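Section 4. Teaching by remote control

Read section 3 first. Arm must be homed and the Paveck hand controller paired before you start.

4.1 Before you record

1. Stop button within reach of your free hand. Test it. Release it.
2. Open Rana on the laptop, pick New Task, type a name. Short names, no spaces.
3. Set speed to 40 percent. First-timers stay at 40 for the whole first task.
4. Check the wrist view is live. Wave a hand past the lens – picture should follow with no lag you can notice.
5. Open and close the gripper twice from the trigger. Both fingers should move together. If one drags, go to 7.2.

CAUTION: Keep loose clothing, cords and hair away from the fingers. Grip force is not limited until the task is saved and the limit is set.

4.2 Starting pose

Raise the arm clear of the table, fingers open, then tilt the wrist until you can see past the fingertips into the room. Check both tips show in the wrist view. For a pick-up-clothes task, get the garment in view before you press Record, even if its only at the side. Red jacket or pants on a sofa arm is fine. Leave some floor in view too.
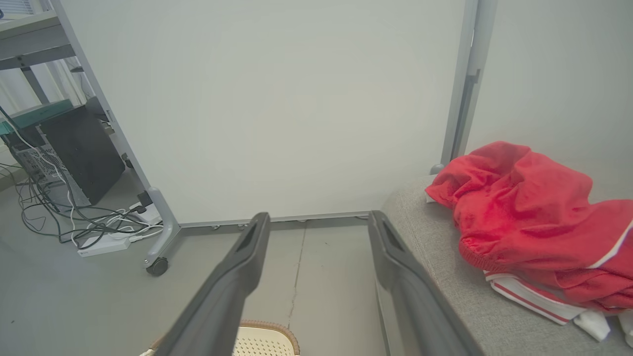

Do I have to start every demonstration from exactly the same pose?

Small differences are fine and usually help. Stay within a hand's width of the saved start pose and keep the fingers open. If Rana shows "Start too far," press Home and line up again.

4.3 Recording

1. Hold the deadman switch. Press Record. Wait for the beep.
2. Move in slow. One smooth approach, no circling.
3. Close the trigger all the way on the item, pause, then lift.
4. Carry to the drop spot. Open. Back off straight up.
5. Press Record again to stop. Let go of the deadman switch last.
6. Keep or Discard. Dropped it, bumped something, sneezed – Discard.

Repeat until you have 70 kept runs. Move the item a little betwen runs.

NOTE: Code 202 means the controller lost its link mid-run. That run is thrown out on its own. Code 209 is a full disk, clear space before going on.

4.4 Saving

Press Save Task, set the grip limit, wait for the green bar. Do not unplug the Butodard box while the bar is moving.

Questions on this section go to Tahira Usmani at Prostodero support. Have the task name and error code ready.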